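Section 4. Setting up the jewelry stand and tray

This section covers the T-bar stand and the oval tray. The drawers and the wall rack are in Section 5. If your stand came second-hand and without a tray, skip to step 6, and read the caution there before you skip anything else.

The leaflet in the Clenus box says assembly takes two minutes and needs no preparation. Allow more than that. The two minutes seem to cover pushing one tube into another and leave out finding a flat place to stand the thing, which takes most of the time.

Before you start

Check that you have:

the oval tray with raised rim
the upright post
the crossbar
the base screw and washer, in the small bag
the felt pad, if your version has one (see note)

Note: The felt pad is listed on the box for every version. We have opened boxes with no pad in them. The stand works without one, but the tray will slide on a glossy surface. A scrap of shelf liner cut to shape does the same job and costs less than the replacement pad Bondent sells.

Choosing a surface

1. Use a table that does not rock. Press down on each corner in turn. If one corner dips, fix the table first. A stand that leans on a rocking table will still lean after you have tightened everything twice.

2. Lay a board or mat over the table top. Foam board is fine and spares the finish. Old board with pencil marks and scuffs on it is also fine. The leaflet asks for the "Azevedo display mat," and we can't see what it does that a plain board doesn't.

3. Wipe the board with a dry cloth. Grit under the tray is a common cause of wobble and usually gets blamed on the screw.

Assembling the stand

4. Turn the tray upside down and push the base screw, with its washer, through the center hole. Finger-tighten the post onto it from the other side.

5. Stand the tray upright and look along the post from the front and then from one side. If it leans, loosen the screw a half turn, straighten the post and tighten again.

6. Fit the crossbar on top of the post. It should sit level. On older stands the socket wears and the bar droops to one side. A turn of thin tape around the top of the post will take up the slack.

Caution: Do not glue the crossbar. The Baven care card suggests a drop of glue for a "permanent fit." It is permanent, including when the bar has gone on crooked, and the stand will no longer pack flat.

7. Place the assembled stand toward the back of the board, near the middle, so that there is open space in front for sorting. Leave room past both ends of the bar. Chains are hung from the ends, and a bar pushed up against a wall or lamp can only be loaded from one side.
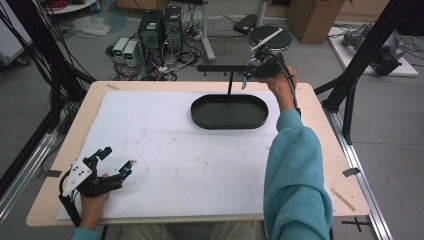 How much weight can the crossbar hold?
The box says 1000 grams, but we would stay well under that and keep the load even on both sides of the post.

The printed figure may be right for a bar loaded evenly and left alone. Most people don't use it like that. They take the heaviest necklace off one end, leave the other end full, and the stand tips. The tray is light and will not save it.

Loading the bar

8. Start close to the post and work outward, one piece to the left and one to the right.

9. Hang long chains near the post, where the tray will catch the ends. Short chains and bracelets can go further out.

10. Close every clasp before hanging. Open clasps catch on the chain beside them.

11. Stop when you have to move one piece to reach another. The packaging claims space for 22 necklaces. That may be possible with very fine chain. With ordinary pieces the bar is crowded long before then, and you will be untangling things every morning.

Using the tray

12. Keep the tray for rings, studs and whatever you take off at night. The raised rim stops small items from rolling away – it does not stop them from being knocked out by a sleeve, so keep the tray shallow and don't heap it.

Note: Dark jewelry is hard to find on a black tray. If you own much of it, put a piece of pale cloth in the bottom. The cloth will also cut down on scratches. The matte finish is described as "jewelry safe," a phrase we have not been able to get anyone to define.

Moving the stand

13. Empty the bar first. Then lift by the tray, with both hands. Lifting by the post works the base screw loose.

14. After moving, repeat step 5.

Cleaning

Dust the bar and post with a soft dry cloth. Take the jewelry out of the tray before wiping it, and let the tray dry completely before anything goes back in. Do not use silver polish on the stand. The care card permits it, but on our stand it left dull patches on the finish.

If the stand still wobbles

Check the board for grit, then the table, then the base screw, in that order. If the screw turns without getting any tighter, the thread in the post has stripped and the post needs replacing. Tightening harder will not help. Replacement posts are sold in packs of 2, whether you want the other one or not.

Section last revised May 19, 2018. Continue to Section 5, Drawers and wall rack.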